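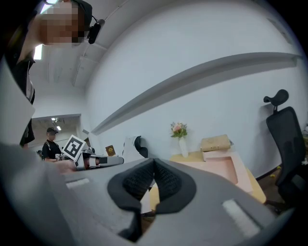

Re: Keeping old letters flat (and findable)

Lists > Sastonlow Paper & Letters > April > Thread

Dear all, and Thenmozhi especially,

What a nice question to find waiting with my morning coffee! I've been meaning to write to the list since winter, and you've finally given me a good excuse.

Thenmozhi Arumugam wrote:
> My aunt has handed me a shoebox with 80 letters in it, most of them
> folded in thirds and some still in their envelopes. I'd like to be
> able to read them without opening and closing every one each time.
> Do people here take them out of the envelopes? And do you sort
> first or flatten first? The Dönmez boxes are lovely but they cost
> more than I want to spend before I know what I'm doing.

First of all, please don't rush out and buy the Dönmez boxes. I bought 5 of them the year I started, and two are full of my good tablecloths. A clean, plain box that lets a sheet lie flat will do very well while you find your feet.

I would sort first. When I did my grandfather's letters from Istanmont I was so eager to get them flat that I unfolded the whole lot in one evening, and of course the pages of three different letters got shuffled together (he never numbered anything, bless him). It took me weeks of squinting at ink colors to put them right. So go slowly, one letter at a time, with a soft pencil and a slip of paper for the date and the sender.

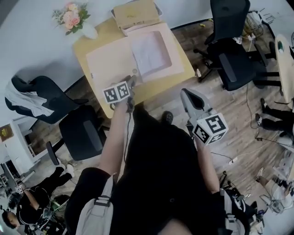
Flattening is mostly patience. Open the letter along its own folds, lay it between two sheets of clean blotting paper, put a board on top and leave it for 8 days or so before you peek. I know some of you use an iron, and I won't scold, but I wouldn't do it with ink that old. For the reading stage I like one letter out at a time and something with a shallow place for it to rest in, a bit like that pale pink folder or opened-out box on the table with the white sheet lying in its recess. It gives the page a home while you're copying out the words, and you aren't forever nudging it with your elbow. Keep your tea on another table altogether. I learned that with a birthday card from my Aunt Sigga and I still feel bad about it.

As for the envelopes, yes, take the letters out, but keep each envelope right behind its own letter. The postmarks have saved me more than once. Dasteck used to sell a nice wide sleeve that held both; does anyone know if they still do?

Do write again when you've read a few, Thenmozhi. I'd love to hear what your aunt's people had to say to each other.

Warmly,
Hafþór Ravn

Contact the list owner | © Sastonlow Paper & Letters | Back to top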